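Your homepage doesn't need a slideshow

I've been building small business sites long enough to have put in plenty of homepage sliders myself, so I'm pointing at my own work when I say I wish I hadn't. Every kickoff call goes the same way. Somebody has seen one on a competitor's site, somebody else has five messages they can't choose between, and by the end of the hour we're all nodding at a carousel.

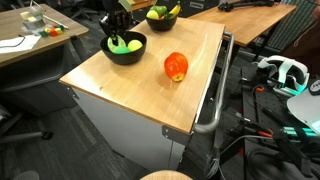

Last December I finally got to look at proper numbers. Jhosep Arango runs the web side at Merrick (they sell shelving, mostly to shops) and he let me poke around in his click data for an afternoon. Out of 1,253 clicks on the homepage, 76 were on the slider, and almost all of those landed on the first slide. Slide four got 3. Three! Somebody had spent a week arguing over the wording on slide four.

So we pulled it and put up one headline, one button and a phone number. I'd love to tell you sales doubled, but I don't have that number and I wouldn't trust it if I did. What I can tell you is that the page loads faster and Jhosep stopped getting emails asking whose turn it was to go first.
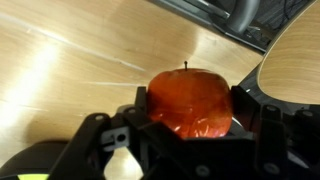
Abelardo Ríos, who I share an office with, thinks I'm being a snob about this. He did one for Bredwood with seven slides and the client adores it, and fine, the client pays the bill. But I'd still ask that client to sit next to a customer and watch them scroll right past it. I've done that a few times now and it stings a bit, especially when you drew the little arrows yourself.

Pick the one thing you want people to do and put it at the top. Argue about that for a week if you have to.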